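4 Kampagne anlegen und Anzeigen freigeben

Dieser Abschnitt gilt für Cernenen ab Version 2 mit aktiviertem Modul Markenkommunikation. Stand: 27/06/2023. Sie benötigen die Rolle „Redaktion“ oder „Leitung“. Mit der Rolle „Gast“ sind die Schaltflächen ausgegraut.

4.1 Kampagne anlegen

1. Öffnen Sie im Hauptmenü den Bereich Kampagnen und klicken Sie auf Neu.
2. Wählen Sie die Marke aus. Ist nur eine Marke hinterlegt, entfällt dieser Schritt.
3. Geben Sie einen internen Titel ein. Er darf höchstens 200 Zeichen lang sein und erscheint nicht in der Anzeige.
4. Legen Sie Start- und Enddatum fest. Ohne Enddatum läuft die Kampagne bis zum manuellen Stopp.
5. Tragen Sie das Budget in Euro ohne Nachkommastellen ein.
6. Klicken Sie auf Speichern. Die Kampagne steht jetzt auf „Entwurf“.

Hinweis: Kampagnen, die vor dem Update im Februar angelegt wurden, behalten ihr altes Nummernformat. Eine Umstellung ist nicht vorgesehen.

4.2 Motive hochladen

1. Öffnen Sie die Kampagne und wechseln Sie auf die Registerkarte Motive.
2. Ziehen Sie die Dateien in das Feld oder klicken Sie auf Durchsuchen. Zulässig sind JPG und PNG, die längere Kante darf 4.000 Pixel nicht überschreiten.
3. Ordnen Sie jedem Motiv ein Format zu (Feed, Banner, Newsletter).
4. Füllen Sie das Feld Bildunterschrift aus. Bleibt es leer, wird in der Vorschau nur das Motiv angezeigt. 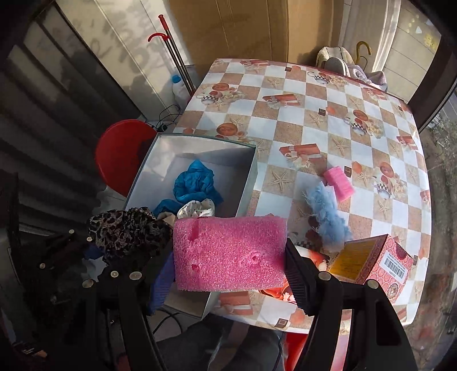
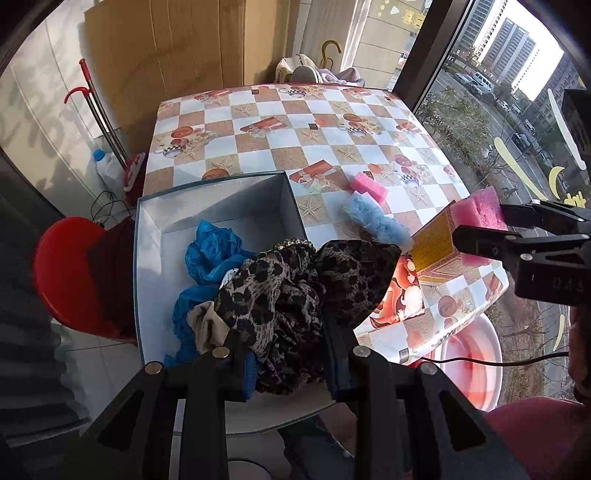
Mit Leopardenmuster

5. Prüfen Sie die Vorschau in beiden Breiten. Der Umschalter befindet sich rechts oben.
6. Klicken Sie auf Übernehmen.

Achtung: Beim erneuten Hochladen unter gleichem Dateinamen wird das vorhandene Motiv ohne Rückfrage überschrieben. Bereits freigegebene Anzeigen fallen dabei auf „Entwurf“ zurück.

4.3 Umweltaussagen belegen

Enthält der Anzeigentext Begriffe aus der Liste Sillau (z. B. „recycelt“, „klimaneutral“, „biologisch abbaubar“), verlangt Cernenen vor der Freigabe einen Beleg.

1. Klicken Sie auf den gelb markierten Begriff.
2. Hängen Sie das Zertifikat oder den Prüfbericht als PDF an.
3. Tragen Sie das Ablaufdatum ein. 18 Tage vor Ablauf erhält die Redaktion eine Erinnerung per E-Mail.
4. Bestätigen Sie mit OK. Die Markierung wechselt auf Grün.

Die Liste prüft nur Wortformen. Umschreibungen wie „gut für den Wald“ werden nicht erkannt und müssen von Hand gemeldet werden (Kontextmenü, Eintrag Als Aussage markieren).

4.4 Freigabe und Übergabe

1. Setzen Sie den Status auf „Zur Freigabe“.
2. Die Leitung gibt frei oder weist mit Kommentar zurück.
3. Wählen Sie als Ziel Amrani (Anzeigenserver) oder Jimorton (Newsletter). Beide Ziele können gleichzeitig aktiv sein.
4. Klicken Sie auf Übergeben und warten Sie die Bestätigung ab. Schließen Sie das Fenster vorher nicht.

Meldet Jimorton den Fehler „Absender unbekannt“, fehlt die Absenderadresse in den Markeneinstellungen, siehe Abschnitt 2.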